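From the programme desk: the April season and the new sound in Screen Two

7 January 2025

The spring programme is nearly settled, so this item is longer than usual. It covers the April season, the work in Screen Two and a change to how members book. If you only want the booking part, skip to the end.

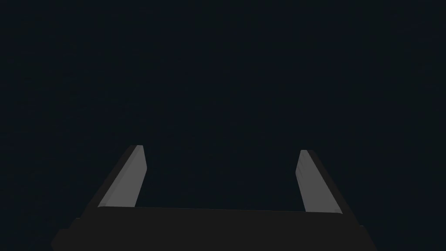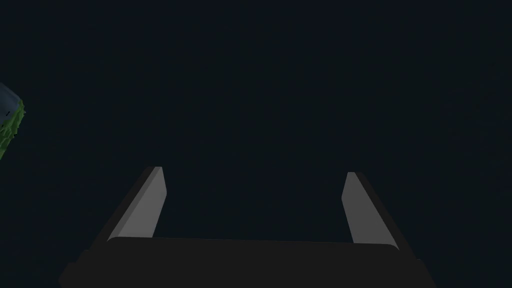 The April season is five films about people who work nights. It was put together by Embla Bråten, who programmed the short films last autumn. She started with a list of 15 titles and we could get hold of nine of them in a form fit to show. From those nine she picked the five that she thought would still hold up for someone who came to all of them.

The opening film is Halvorsen, a drama set in a fish-packing plant over one winter. It runs for two hours and has very little talk in it. I have seen it twice now and liked it more the second time, mainly for the long stretch in the canteen where two sisters try to avoid discussing the sale of their father's house. Anyone expecting a plot should know that the house is as near as it gets.

After that comes Lonel, the first feature by Valentin Gautier. It follows a taxi driver who keeps driving back to the same street. The film was shown at a few festivals and then sat on a shelf for two years. Gautier wrote it with Aurélien Texier, who also plays the driver, and the two of them have agreed to take questions by video link after the screening. The link will start fifteen minutes after the credits so that people can get a drink or go home.

The third and fourth films are a double bill. Both are under 80 minutes, and both were shot in bakeries, though one is a comedy and the other is a documentary. There will be an interval. Please don't ask us at the desk which one is better. We have three answers between us and have stopped discussing it.

The last film is Jidel, directed by İlker Çınar. A few members will remember his earlier film about the ferry pilots, which filled the big screen on a wet night and led to several letters about the ending. Jidel is calmer. A hospital porter finds a set of keys and spends one shift trying them in doors. It sounds thin on paper, but the sound work is very good and most of what you learn about the man comes from what he can hear through the walls. We are showing it in Screen Two for that reason.

Which brings me to Screen Two. The old speakers along the left wall had been failing one at a time, and regulars in rows D to G had noticed before we did. They have all been replaced. The screen itself is the same one, cleaned, and the seats haven't moved. We lost two seats at the back to make space for the new amplifier rack, so the room now holds 73.

The work went over by four days. The delay was down to a part that was sent to the wrong address and then sent back. During the closure we moved everything into Screen One, which meant some films ran for a single night when they should have had three. If you missed something, tell us and we will see what can be brought back. So far the most requested is Asport, the cycling documentary, and it will return for one matinee in the spring. The time isn't fixed yet.

Shivam Vishwakarma has written the notes for all five films in the April season. They will be printed as a folded sheet and left in the foyer, and we are printing 350 copies. Last season's ran out before the final film. Please take one and keep it for the whole run if you can. The notes on Halvorsen and Jidel give away parts of the story, and this is marked at the top of each, so read those two afterwards if you care about that sort of thing. The others are safe.

Now the booking change. We have 473 members at present and the telephone line can't cope on the first morning of a new season. From April, members' booking will open online at ten and by phone at noon. A block of seats will be held back for phone bookings at every screening, so you will not be worse off if you don't use a computer. You can still buy at the desk from half an hour before the doors open.

Members may book two seats per film, as now. Returns go back on sale straight away, and we no longer keep a paper waiting list – it was being read by people who weren't on it. Carer tickets remain free and can be added online or by phone.

Suggestions for the summer programme are open. Leave a title, a year and your name in the box by the stairs, or reply to this newsletter. Titles already suggested twice don't need suggesting again, and the list of those is pinned up next to the box.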